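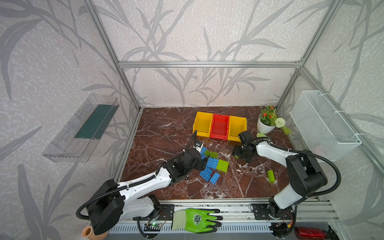
Nuretti, the darkwear label based in Mornolgate, will change the way it dyes its black cotton garments starting with the February collection. The change covers coats, skirts and long-sleeved shirts sold to the goth and post-punk market, where uneven fading is the most common reason for returns. The collection also adds a gray line for buyers who want a print. Its main fabric is tonal, with the motif a few steps darker than the ground, much like the wallpaper in the photo, where large grass and bamboo-like leaves sit in darker gray on a speckled gray-white. The rest of the range stays plain black.

Until now Nuretti has bought its cotton already dyed, from several mills, and cut it as it arrived. Blacks from different mills do not match. One may lean blue, another brown or green, and the difference gets worse with washing. A coat with a body from one roll and sleeves from another can look fine in the shop and mismatched by the end of its first winter. Customers have sent in pictures of this, most of them taken in daylight, where the shift is easiest to see.

Under the new process the garments are sewn first, in undyed cloth, and dyed whole. The work will be done by Denik, a dye house that until now has mainly handled stage drapes and theater costumes. Each batch goes through two baths. The first lays down a dark navy base and the second brings it to black. A fixing rinse follows, then a cold soak to remove loose dye, which is what rubs off on collars, bags and pale furniture.

The sewing thread had to change as well. Polyester thread does not take cotton dye and would have shown as a light line along every seam, so the label has moved to cotton thread throughout. Cotton thread is weaker, and the armholes and pockets are now stitched twice to make up for it. Lace panels and linings are still dyed separately and attached by hand afterward.

Nuretti says test garments held their color through 15 machine washes, compared with six for the old cloth before fading could be seen at the cuffs. The tests used cold water and a liquid detergent, with the garments turned inside out. No results have been given for warm washes or tumble drying. Velvet is not part of the change – the pile flattens in the bath – and will still be bought dyed.

Prices for shirts and skirts stay where they are. Coats go up slightly. Sizing may also be affected, as cotton shrinks when it is dyed after sewing, and the patterns have been cut larger to allow for it. Finished measurements will be printed on the hang tag in place of the old size chart. Customers between sizes are advised to go by the chest measurement.

Sirko, the shop that carries most of the label's stock in Mornolgate, will sell off the older coats before the new ones go on the rail. The two versions can be told apart by the care label, which is black on the new garments and white on the old. Sirko will also take in faded Nuretti pieces for redyeing at Denik, cotton only, with metal buckles and chains removed by the owner first. A price for the service has not been set.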